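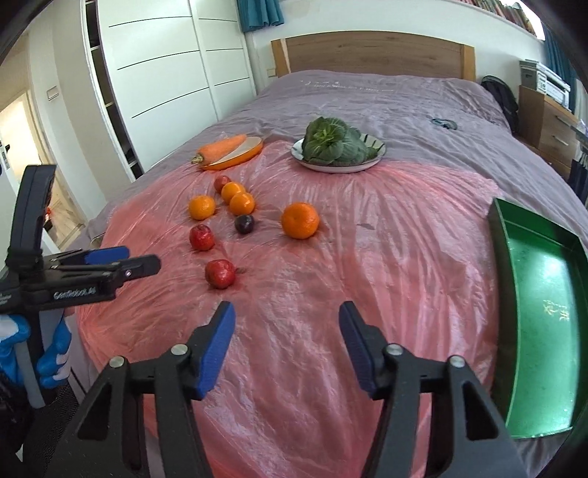 Codau local server, two weeks in. Short version – good, mostly. Swapped over in September when my old setup stopped starting Apache after an update.

Install took 45 seconds. Picked a PHP version, picked a folder, done. Imported a 700 MB database from the command line, no complaints. 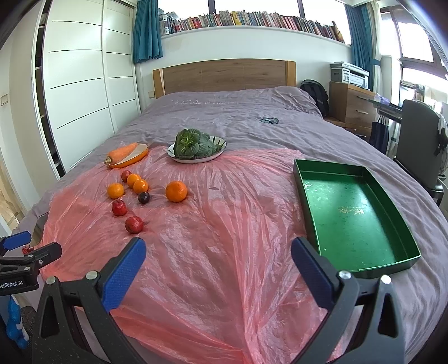

What bugs me

The log viewer. Stops at 800 lines and you cant search it. Mail catcher is ok but loses attachments. Also the menu icon dissapears on my second monitor.

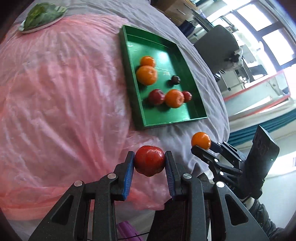 Switching PHP versions per site works great though, wish I'd had that years ago. Keeping it for now.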